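Slides are numbered in the corner of the clicker screen. Water on the left. Start talking before the title slide has settled, it gets people's attention.

# Little Squares: why I love gridded paper and you might too

## Opening (2 min)

Hi everybody! I'm Consolacion Baluyot, I teach drawing and quilting classes in Grasteo, and I am going to spend the next half hour telling you about squares. Small ones, mostly gray or blue, printed on paper.

Ask for hands: who has a pad of grid paper at home right now? Who bought it for school and never finished it? (Always gets a laugh. Wait for it.)

I have 305 sheets of the stuff pinned up in my studio. I counted for this talk, and I was a little shocked myself. Some are quilt plans, some are garden plans, one is a seating chart for a wedding where three people changed their minds about the fish.

## What a grid does for your hand (5 min)

Tell the kitchen story here. When I redid my kitchen I drew it on blank paper first, and every line was lovely, and the stove would have been as wide as the sink and refrigerator put together. Then I drew it again with one square for every six inches and saw the trouble right away.

The main point, say it slowly: a grid lets you be sloppy in one way and careful in another. Your line can wobble all it likes. As long as it starts and stops at the right corner, the plan works.

- Straight edges come almost free
- You can count in place of measuring
- Copying a picture bigger is just one square at a time, and kids get this instantly

Hand out the two-size sheets now (small squares on the left, big on the right). Give them a full minute to copy the teapot. DO NOT talk during the minute. I always talk during the minute.

## Grids around the edge (4 min)

This part is new, so keep an eye on the clock.

I've gone a bit crazy for layouts where the squares stay out at the border and the middle is left plain. You get the order of the grid without drawing on top of it, and the pictures have room. A fried egg in simple black outline looks wonderful with all that white next to it! Same with a patch of appliqué on a pieced border, for the quilters in the room.

Things to point out if people seem interested: the border squares work as a quiet ruler, and one simple drawing can sit off to one side and still look like it belongs.

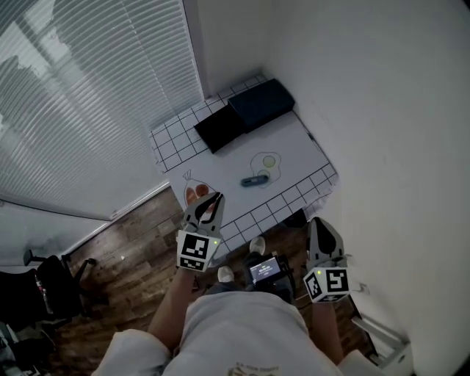 ## The old ledger (5 min)

My favorite section, so please don't rush it, me.

Pass around the photocopies, not the original. The ledger came to me in a box of sewing things, and the first page says 1777 in brown ink. Somebody ruled every line in it by hand. You can see where the pen ran low and where they dipped it again, and on the ninth page the columns start leaning to the right and just keep going for the whole rest of the book.

It holds cloth, candles, oats and a great many buttons. I read one page out loud (the button page, marked with the yellow tab) and let people hear how much fun the spelling is.

Then ask: why rule the columns when you only have six things to write down? Take two or three answers. Somebody usually says it's so the numbers line up for adding, and that's a great answer. Someone in my last class said it made the page feel finished before it was started, and I've been thinking about that since August.

## How small is too small? (4 min)

Hold up the three pads in this order:

1. Drudo, the big squares. Great for beginners and for anyone who left their glasses in the car.
2. Um, the medium one. Soft gray ink that doesn't fight with pencil. This is the one I reach for.
3. Pravita, the fine one. Gorgeous up close, and from the third row it just looks like a tinted sheet.

Let them walk up and look! The distance thing is so much better when you do it with your own feet. Take a step, squares. Take another step, gray.

Fine grids also change a lot when the surface tilts. Turn the Pravita pad away from the light and the lines crowd together, and suddenly you have a shape where you had a pattern. 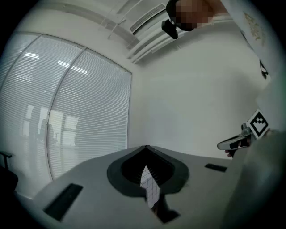 *A fine gray grid on a white panel, standing at an angle against black.*

If the projector is weak, skip ahead, the lines wash out and people squint politely.

## The 100-square challenge (6 min)

Everyone gets a ten-by-ten block, so 100 squares, and one colored pencil. The rule is that a square is either filled or empty. No halves, no diagonals. (Somebody will ask about diagonals. Still no.)

Good starters to call out if people freeze: a cat, a house, your own initials, a mushroom.

Pin them all up side by side on the long wall when they're done. I have a photo on my phone of the wall from the library class back in 2000, film print, terrible color, and I'd love for tonight's to go next to it.

## Questions

Likely ones:

- *Dot grid or line grid?* Dots for writing, lines for planning. I'll happily argue about it over coffee.
- *Does the ink smear?* Test a corner first, every pad is different.
- *Can I get the teapot sheet?* Yes, extra copies on the table by the door, take two.

Collect the pencils. Last time I went home with four.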